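Should Your School Buy a Robot? Read This Before Anyone Spends the Money

Let's say your class has been asked what the school should buy next. Somebody wants new basketballs. Somebody wants a popcorn machine. And somebody, there is always one, wants a robot.

A robot sounds like the best answer. Maybe it is. But people who sell robots are very good at making them look easy, and grown-ups fall for it too. So before you vote, here is how to think like a grumpy shopper.

What is it for?

Start with the job. If you can't say the job in one sentence, you aren't ready to buy anything.

"It would be cool" is not a job. "It will put the library's game cards back in their trays after lunch" is a job. Now you can ask questions. How many cards are there? How long does it take a kid to do it? Does anyone mind doing it?

Suppose two kids can put the cards away in 4 minutes. A robot would have to be pretty good to beat that. Two kids also don't need to be plugged in.

The price on the sticker is not the price

Pretend a company called Tarkevero sells a small robot arm for 706 dollars. You have saved up 706 dollars. Hooray! Can you buy it?

You can buy the arm. Now look at what might not come in the box:

The gripper, the part that does the holding
A table strong enough to bolt it to
Cables, and something to keep the cables out of the way
A computer to run it
Spare parts for when something snaps

Suppose the gripper costs 90 dollars. You were out of money before you got to it, and an arm with no gripper can't pick up a thing. All it can do is point.

Some jobs need two arms, one to hold and one to move. That means you pay for almost everything twice. Ask about this early, before somebody has already fallen in love with the picture on the box.

Videos are not proof

Sellers love videos. The robot reaches out, picks up the block, sets it down. Perfect!

Ask how many tries it took. If it dropped the block many times and got it right once, which one do you think went in the video? Ask if the video was sped up. Ask if a person was steering the arm from across the room. Plenty of robot arms are moved by people using controls, and there is nothing wrong with that, but you should know whether you are paying for a helper or for a very expensive pair of tongs.

Then ask to see it do your job with your stuff. Picking up a foam block is easy. A playing card is thin and flat, and it likes to lie right down on the table where fingers can't get under it. Try it yourself with a pair of kitchen tongs. Now try it with a pile of cards that overlap. Did you get one card, or three?

Where will it live?

A robot arm needs room to swing. It needs a spot where little kids can't stick their hands in while it's moving. If the only free table is the one you use for art on Wednesday, then either the robot moves or art does. Measure the table before you order. People skip this step all the time and end up with a big box in a hallway.

Who looks after it?

Somebody has to learn how to run it, and somebody has to fix it. If only one teacher knows how, what happens when that teacher is out sick? Write "learning time" on your budget, even though it isn't money. Time gets spent too.

Ask the seller how long they will keep making parts. If they say "don't worry about that," worry about that.

Rent, borrow, or wait

You don't have to say yes or no today. Your class could ask to borrow an arm for 6 weeks and keep a notebook. Each time it's used, write down what it did, how long it took, and how often a person had to step in. At the end, read the notebook out loud and then vote.

If the notebook is full of good days, great, you have a real reason to buy. If it mostly says "stuck again," you saved your 706 dollars.

One more thing to try before you vote. Spread a deck of cards on a patterned tablecloth, set a shallow tray in the middle, and have two friends put the cards in using only one finger and one thumb each. Time them. Write down every drop and every bump, and keep that page next to the price list.

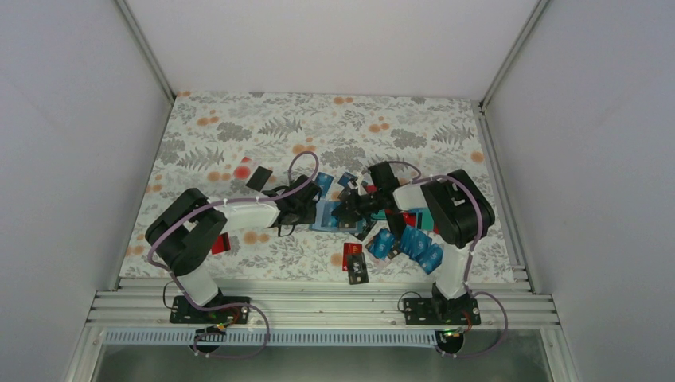
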